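Keltside Technical College
Service Robotics 2, Unit 6 notes: Faults in household handling
Prepared by Mihret Chala. Lab queries to Omar Qaisi.

Read these notes before the lab. They assume you have done the Unit 5 reading on gripper calibration and that you remember what a force threshold is.

1. What was claimed

The Hutolano folding trial was written up as a success. The summary sheet says the two-armed unit ran 1,000 garment cycles in a furnished bedroom and gives one stoppage, listed as "operator error, minor." Most people who quote the trial have read the summary sheet and nothing else. I'd ask you to read the stoppage log, because I don't think the label holds up.

The stoppage came during the shorts task. The arms start on either side of the garment, the fingers close on the cloth, lift, and fold toward the waistband. Shorts were picked as the easy item. I have my doubts about that, and you should have yours by the end of the page.

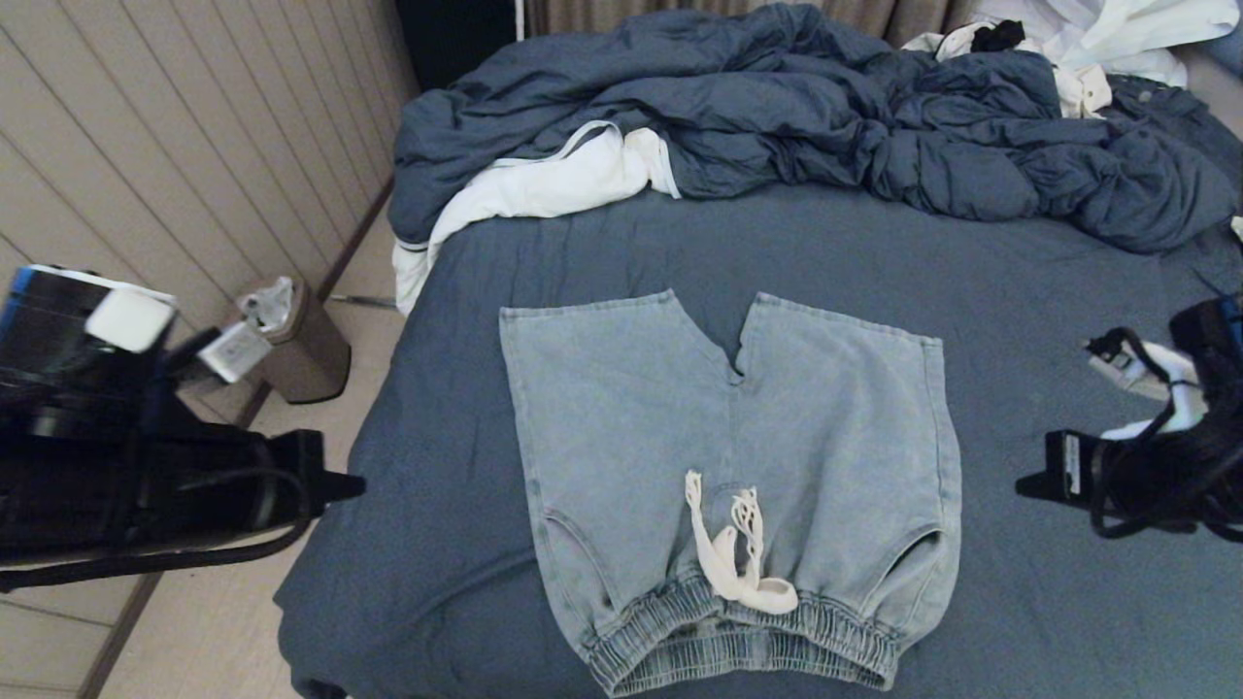 On the stopped cycle the right arm closed, reported a good grasp, and lifted. The log then shows the wrist pulling against a load well above the weight of any clothing. The controller read this as a heavy garment and raised its effort. It did so for six seconds before Arif Hidayat hit the stop. When he freed the fingers he found they had closed on the sheet as well as the denim, and the arm had been trying to lift a fitted sheet off its own mattress.

The operator error, according to the sheet, was that Hidayat stopped the arm by hand before the software had finished its recovery routine. Think about that for a minute. The routine had a 24 second timeout.

2. What the grasp check measures

The unit decides it is holding something by comparing how far the fingers closed with how far they should close when empty. If there is a gap left over, something is in the grip. That is the whole test. It can't tell one layer of cloth from two, and it can't tell a garment from bedding.

It also depends on the empty reading being right. Endang Setiawan's service note from February says the reference closure had been set with new fingers and not set again after they had been in use. Finger faces wear where they touch. As they wear, the empty reading drifts, and the error can go either way depending on how the closing force is limited. So the one check standing between "holding the shorts" and "holding the bed" was running on an old number.

Setiawan asked for a re-zero every 2,000 closures. The request was marked "noted." I can't find any record of it being done.
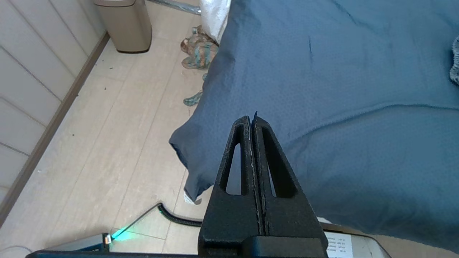
Wear is easy to argue about and easy to check, so check it. Close the fingers on nothing, put a light behind them and look at the join from the front. On this gripper the tips meet, but a thin strip of light runs between the fingers for much of their length, and the left one has a paler, worn edge on the inner face. A look like that doesn't give you a measurement, and it doesn't prove wear caused the stoppage. Use it as a prompt to get the feeler gauge out. Faizal Purba will show you where to take the readings, and you will take them yourselves.

3. Points people raise in defence

"It was one fault in 1,000." One fault was logged. Cycles where the sheet was pinched and slipped free would have passed the grasp check and gone down as good. We don't know how many there were, and neither do the authors.

"No one was hurt." True, and no one was near the bed. The same rule, more load so more effort, would apply if the fingers had hold of a sleeve with an arm inside it. The Proltport review makes this point in its appendix, where few will see it.

"The new software fixes it." Wibisono's update adds a load ceiling - a good thing to have - but leaves the grasp check alone. The arm will now give up sooner while still being wrong about what it is holding.

4. For the lab

Bring the stoppage log, printed. Work in pairs.

Take the empty closure reading before you touch any cloth and again at the end. Write down both, even if they match.

Run the denim on a loose sheet, then on a tight one. Keep one hand at the stop the whole time. If the wrist load climbs after the lift has stalled, press it. You will not lose marks for stopping early.

Your report should say whether you accept "operator error, minor" and what you would write in that box. Two pages at most. Vague wording such as "the system became confused" will be sent back.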